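Collecting Demonstrations in Simulation: Notes on the Grastolance Tabletop Set

Posted October 20, 2020

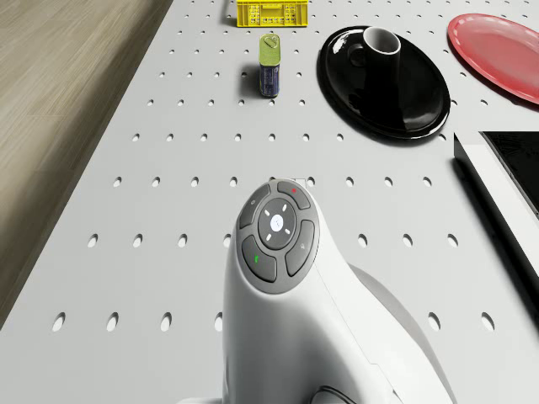

Simulated tabletop with the can, crate, mug and plates, viewed from behind the arm.

The first release of the Grastolance tabletop set was completed this week. It contains 2000 demonstrations recorded entirely in simulation, and it replaces the smaller collection of 500 that was described on this blog in May. The present post records how the new set was gathered and which decisions are likely to matter to readers who intend to train on it.

Each demonstration consists of one operator moving one object to one place. The instruction is written before recording begins and is stored with the episode. A typical instruction reads "place the can in the yellow crate" or "move the mug to the red plate." Instructions that could be satisfied in more than one way were rewritten. The phrase "the plate" was the most frequent cause of this, as a black plate and a red plate are often present together, and every such instruction now gives the color.

Object positions are drawn at random at the start of each episode. In the earlier collection, positions were chosen by hand, and the resulting policy learned to reach toward the middle of the table regardless of where the target stood. Random placement corrects most of that behavior. It also produces arrangements that a person would be unlikely to set up, such as a mug standing on a plate, or a can directly in line with the crate. These arrangements have been kept. A layout is discarded only when two objects intersect or when the target cannot be reached.

The perforated tabletop was modeled on the bench at Kitstead, where the physical trials are to be held. An earlier version of the scene used a plain gray surface. Policies trained on it performed acceptably in simulation and poorly on recordings from the bench, and the regular rows of holes were judged to be the most probable cause. Glossy materials were retained on the plates for a similar reason. Reflections and highlights are a difficulty that the learner should meet early.

Operators worked in sessions limited to 11 episodes, followed by a break. Longer sessions were tried under the Nulton protocol and were abandoned after the recorded paths became noticeably hurried toward the end. Failed grasps are included if the operator recovered and finished the task. Episodes that were not finished are stored in a separate folder and should not be mixed with the main set without a label.

There are 2 known faults in this release. Gripper state is logged one step late in the oldest episodes, and a correction script is supplied with the files. The printed label on the can is also too soft to read at the rendered resolution, so the set is not suitable for any work that depends on reading text from objects.

The file layout follows the Mac an tSaoi convention without changes, and existing loaders should require no modification. Requests for the raw joint logs may be sent through the contact page. The next post will cover the scoring procedure for the Kitstead trials, including the treatment of partial successes.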